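Störung am Zapfplatz: linke Hand löst nicht vom Griff

Beim Zapfversuch am Aufbau Pallier ist ein Fehler in der Greifersteuerung aufgetreten, der eine Änderung am Ablauf nach sich zieht. 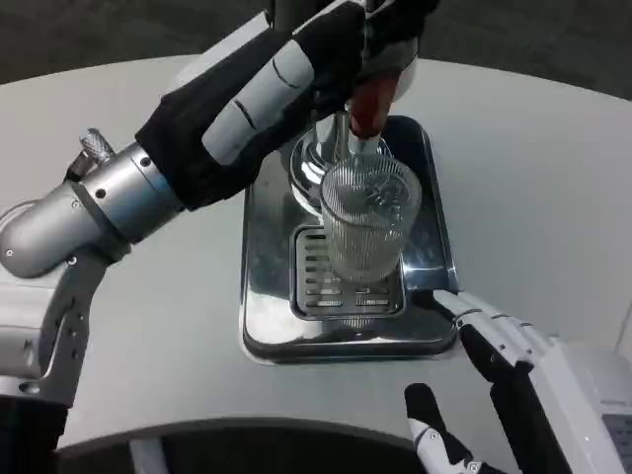
Nach dem Öffnen des Hahns blieb der Befehl zum Zurückführen des Griffs ohne Wirkung. Die linke Hand hielt ihre Position 90 Sekunden lang, bis Imani Okoth den Not-Halt auslöste. Der Hahn blieb dabei offen und musste von Hand geschlossen werden. Verletzt wurde niemand, das übergelaufene Bier nahm zum größten Teil die Tropfschale auf.

Die Auswertung durch Lionel Pichon ergab 785 verworfene Nachrichten zwischen Planer und Handregler. Der Regler wertet ausbleibende Sollwerte als "Position halten" - beim Tragen eines Glases sinnvoll, am Zapfhahn nicht. Der Fehler ließ sich in drei von vier Wiederholungen nachstellen. Ein mechanischer Defekt an Handgelenk oder Fingern wurde nicht gefunden.

Bis auf Weiteres gilt:
- Zapfen nur mit einer zweiten Person am Not-Halt.
- Bierleitung mit Absperrventil vor dem Hahn, Ventil in Reichweite.
- Software Wanyama nicht ohne Rücksprache mit Mireille Delorme aktualisieren.

Eine Zeitüberwachung, die den Griff bei Signalverlust zuerst schließt und dann loslässt, ist in Arbeit. Der Test ist für Januar vorgesehen. Ähnliche Beobachtungen bitte mit Logdatei an Beatrice Laizer.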